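Girnik Two-Tier Display and Storage Shelf

Home / Library and Playroom Furnishings / Shelving / Open Shelves

Manufactured by Casik. Supplied and serviced by Harahap Institutional Furnishings.
Item number: 416
Finish: White
Availability: In stock at the Costar warehouse

Overview

The Girnik Two-Tier Shelf is intended for children's libraries, waiting areas, preschools and hospital playrooms where toys, picture books and soft materials must be kept in view and within reach. Both tiers are open at the front. The upper tier is set at a height that most children of preschool age can reach while standing, and the lower tier may be used by children seated on the floor.

The shelf is delivered flat and assembled on site. It may be used as a single unit or placed side by side with others of the same series. Units placed side by side should be joined with the connecting hardware listed under Accessories.

Institutions replacing an earlier Girnik unit should note that the current model is slightly deeper than the model sold before March. Existing liners and bins will fit the new tiers, but older end panels will not. 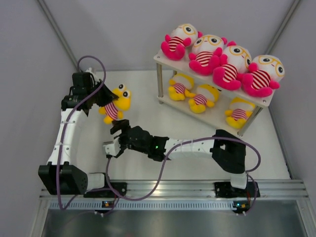
Specifications

Overall width: 36 inches
Number of tiers: 2
Maximum load per tier: 67 pounds, evenly distributed
Assembly: Required; two adults recommended
Tools: Supplied
Warranty: 3 years, institutional use
Country of assembly: Stated on carton label

Dimensions are nominal. Where a unit is to be fitted into an alcove or between fixed furniture, the purchaser should request the dimensional drawing before placing an order. Custom widths are not offered in this series.

Intended Use

The shelf is designed for light and medium-weight items. Plush toys, puppets, board books, puzzles and small bins are suitable on either tier. Heavier items, such as boxed games or bound volumes, should be placed on the lower tier. Aquariums, televisions and other equipment should not be placed on the unit.

The shelf is not a climbing structure, a bench or a step. In rooms used by children under the age of three, it must be anchored to the wall with the hardware provided. Harahap recommends anchoring in all other rooms as well. The choice of wall fastener depends on the construction of the wall and should be made by the facility's maintenance staff.

Arranging Soft Toys

Libraries and clinics that circulate or share plush toys often ask how many may be stored on one unit. No fixed number can be given, as sizes vary widely. As a general rule, toys should sit fully on the tier and should be removable with one hand, without pulling others down. A crowded tier is harder for children to use and much harder for staff to check at the end of the day.

Larger toys are best placed at the ends of the lower tier, where they keep smaller ones from sliding out. Toys with long limbs or tails should be seated with these tucked forward or to the side. Items withdrawn for washing or repair should be replaced promptly, so that the display remains even and children do not assume that the collection is closed.

Where toys are lent, a small numbered tag may be sewn into a side seam. Adhesive labels are not recommended on plush fabric. They come away in the wash and leave a residue that attracts dirt.

Sorting and Inspection Surface

Many institutions set aside a table near the shelf for sorting, tagging and inspecting returned items. A pale surface is preferred for this purpose — loose threads, stuffing and detached parts are easier to find on it. The table should be large enough for a toy to be turned over completely and for all of its seams to be examined.
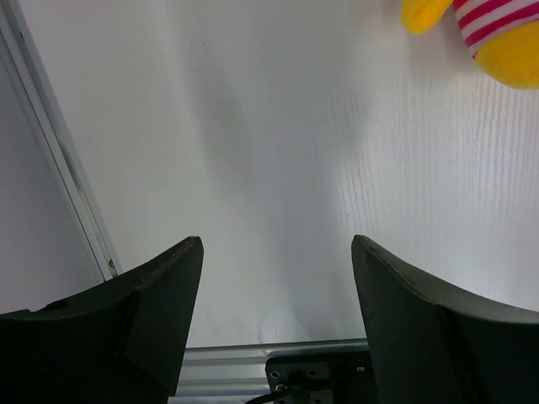 Each seam should be pressed between finger and thumb along its full length. Particular attention should be given to the places where limbs meet the body, as these take the most strain in ordinary play. Eyes, buttons and other fixed parts should be pulled firmly. Any item that fails inspection should be set aside in a closed container and should not be returned to the shelf until it has been repaired and checked a second time.

Facilities are encouraged to keep a written record of inspections. A suggested form is included in the Girnik owner's packet and may be copied without permission for internal use.

Cleaning and Care

Wipe the tiers with a soft cloth and a mild detergent solution, then dry them with a second cloth. Disinfectants may be used if they are diluted according to the manufacturer's directions and are not left standing on the surface. Abrasive pads, scouring powders and solvent-based cleaners will dull the finish and are excluded from the warranty.

All fasteners should be checked one month after assembly and once each year after that. Replacement fasteners are supplied without charge during the warranty period.

Accessories

Connecting hardware, set
Non-slip tier liner, pair
Label holder, clip-on
Replacement wall anchor kit
Floor protectors, set of four

Accessories are packed separately and may arrive before the shelf itself.

Ordering and Delivery

Orders are accepted from schools, libraries, health care providers and registered nonprofit organizations. A purchase order number is required. Orders for more than 36 units are shipped by freight, and the receiving institution must have a loading dock or request lift-gate service in advance.

Cartons should be examined on arrival. Visible damage must be noted on the delivery receipt before it is signed. Concealed damage should be reported to Harahap in writing, with the item number and the code printed on the carton label.

Unassembled units may be returned in their original packaging. Assembled units are accepted only under the terms of the warranty — please contact the service department before dismantling a unit for return.

Product information last revised October 10, 2021. Specifications are subject to change.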